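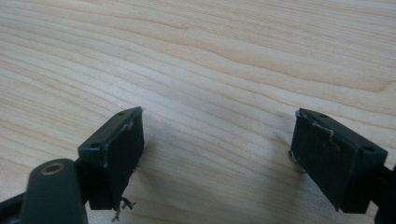 Why is a tabletop wiped along the grain?
Fine grit caught in the cloth leaves small scratches. When the cloth travels with the grain, those scratches lie in the same direction as the lines of the wood and are much harder to see.

Care of Wooden Furniture, Unit 2
Clevham School of Household Trades
Instructor: Itsuki Ebihara

Routine cleaning
Dust the surface with a dry cotton cloth before any damp cloth is used. Wring the damp cloth until it no longer drips. Work from one end of the table to the other in long, overlapping strokes, then dry at once with a second cloth. Students should not use scouring pads or powdered cleansers on any finished wood.

Pale woods
Blond and other light finishes show rings, ink and food stains sooner than dark ones. Spills are to be blotted and never rubbed. Felt pads are required under lamps and vases.

Room conditions
Relative humidity in the practice room is kept near 40 percent. Tables must stand clear of radiators and direct sun.

Reading and practical work
Read the section on surface finishes in the course binder, beginning on page 206. The practical session meets in the Ríos Building under Ánh Thái. Bring two clean cotton cloths and the signed care sheet.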